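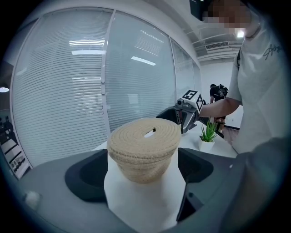
Friday, June 21, 2019

Up too early. Desk day. Had been saying desk day since before we signed the lease on Van Dusen and it finally got done, or mostly got done, will explain.

Coffee first. Then stood in the doorway for a bit looking at it all. You know how a desk gets. Mail under the mail. The Danex catalog from December, which I kept for one page and now can't remember which page. Kellitgate binder, both halves, the rings sprung on one so it sheds paper when you pick it up. Picked it up. It shed.

Rule for today was everything off, wipe, then only put back what earns it. Did the left end first, went pretty well. Found the warranty card for the printer we gave away. Found 2 library books, not even ours, I mean checked out on our card but neither of us admits to it. In the bag by the door, going back tomorow.

The rope lid is a keeper. I went back and forth on the white canister all spring, was going to donate it, too tall for the pens, wrong for anything with crumbs. But the lid is so nice, all those coils, and the little slot in the top. Thinking string. Ball of string inside, end up through the slot, done. Or receipts folded skinny? No, string. I'd never get the receipts back out.

Lunch standing up. Crackers and the end of the cheese. Called the Danex people about the bracket that came bent, on hold for ages, same four bars of piano. They want the order number. Order number is in an email from the old address. Of course. Gave up, will try Monday, it's only the one bracket and the shelf is holding OK with a book jammed under.

Also paid the electric while I had the drawer open. $157, bit more than I wanted. Moving on.

Afternoon was the putting back part. Harder. Everything looks like it belongs when you've got it in your hand. Plant goes back for sure, no argument. Things that roll do not go back, or they go back in a tray.

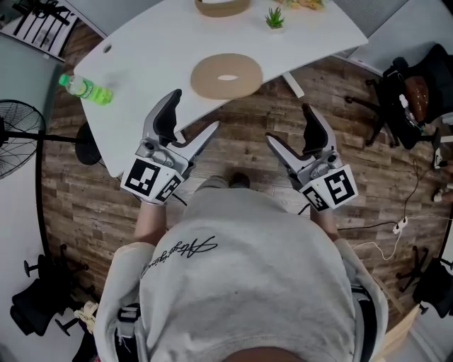

Mom called in the middle of it and said I should quit putting things back on the desk at all, just leave it bare for a week and see what I go hunting for, and whatever I don't miss can go in a box with the date on it. She did this with her kitchen counter and got rid of the blender. She says a succulent doesn't count as clutter but two would. Also that I'm to stop storing anything with a cap on it lying down, she doesn't care how tight the cap is.

Fair. Stood everything up after we hung up. Didn't tell her I'm doing the bare desk thing, she'd be unbearable, but I'm kind of doing it. A week is long though. Maybe till Wednesday.

The wiping took forever. Used the Brillinent stuff from under the sink, smells like a dentist. Coffee ring in the corner came up on the third try. The other mark didn't. Not a stain I think, more like the finish is gone there, from where the lamp used to sit. Could put the lamp back on it! Lamp is in the closet behind the suitcase. Not getting into the closet today.

Kellitgate write-up still due, 2000 words, have 1126 and half of those are the title page and a table. Had told myself clean desk equals finish the write-up. Sat down, clean desk, typed one sentence, got up to look for the good scissors. So.

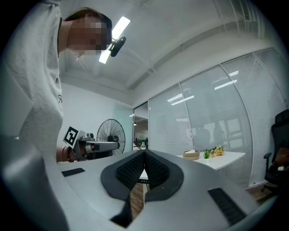
Room needs something done about it before July gets here. It's the whole reason I end up at the kitchen table by two in the afternoon with my stuff spread everywhere and then wonder why the desk is just a place for mail. Curtains maybe, the heavy kind. Or move the desk, but then the cord hole is on the wrong side and I'm back to cords down the front. The black fan can stay where it is against the white wall for now, standing fans are fine, I just keep wanting that wall for the shelf. Measure it. I keep guessing and I guess long every time. Could put the shelf higher and have both, maybe, if the fan fits under. Ask Danex when I call about the bracket. Write that down. (This is me writing it down.)

Still to do
bag of shredding
library books!!
string, the thick kind not the twine that leaves hairs
lightbulb for the hall
email from old address, order no.
binder rings, or a whole new binder, they're cheap

Dinner was eggs. Feet hurt from the plank floor, should have worn the thick socks. Went back in just before bed to get my charger and there was already a piece of mail on the desk. Mine. Dentist reminder. Left it there, going to sleep.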